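From: Innes Kinnear
To: puzzle-makers list
Subject: Re: [puzzle-makers] Sorter board, hole spacing and fit

Waraporn Chuensuk wrote:

> Before I cut the second batch I'd like a decision on the layout. The
> first board has the square, cross, circle and octagon. Two questions:
>
> 1. Do we keep the diamond arrangement or go to a plain two by two grid?
> 2. The octagon piece goes into the circle if you push at it. Is that a
> fault in the pieces or in the holes?
>
> Uthai would like the drawings by the end of January.
>
> Waraporn

Waraporn,

On 1, keep the diamond. A grid puts the holes closer to the corners, and the corners are where the first Khamphan board chipped. The diamond also leaves more material between neighbouring holes. I measured 19 mm at the narrowest wall on the drawing and would not go under that.

On 2, the holes. The octagon was drawn to the same width across the flats as the diameter of the circle. A piece made to that width with the corners rounded over will pass through both. Either make the octagon larger, so that its flats no longer clear the circle, or leave the corners of the piece sharp. I prefer the first. Sharp corners wear, and the fault would come back after a few months of use.

The reverse case needs checking as well. Once the octagon is larger, the circle piece will drop through it. For a sorter that is still a wrong answer, so the circle has to grow too, or the pieces need a second feature. Florencia suggested a shallow key on the rim of the octagon. It adds a machining step, but only on the one hole and the one piece.
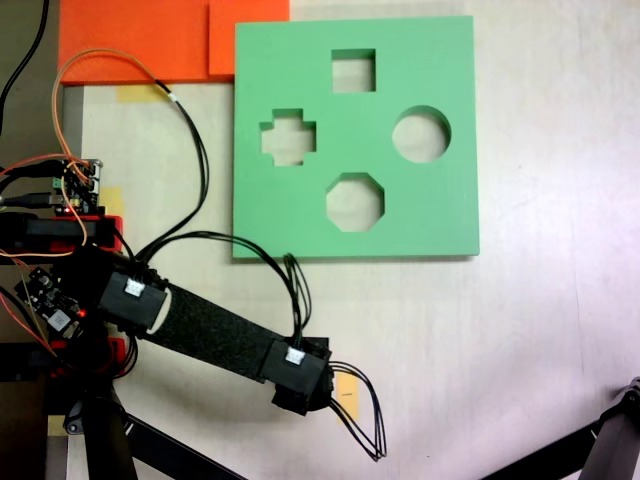

Green board, square hole at the top, cross at left, circle at right, octagon at the bottom.

The holes go right through, so the table shows in all of them. With a pale table the contrast against the mint is low. For low-vision users I would put a dark sheet underneath, or supply a backing board in the kit. Nipon has offcuts from the Plurkar order that would do for a trial.

Edges: please keep the outer edges crisp as drawn, but break the upper edge of each hole by hand with fine paper. Do not use the router for this. It takes off too much and the outline of the cross goes soft, especially at the inside corners.

Colour: matte is the right finish. The gloss sample from Ornard picked up glare under the lamp at 4 in the afternoon and the hole edges were hard to read.

I have filed the revised drawing as 1063 in the shared folder. The octagon is the only hole changed so far. Orientation of the cross is fixed, with its arms parallel to the sides of the board. A piece turned through 90 degrees must still fit, so check both positions before you cut the rest.

Could someone with calipers send me the thickness of the board at each corner? My figure comes from the drawing.

Innes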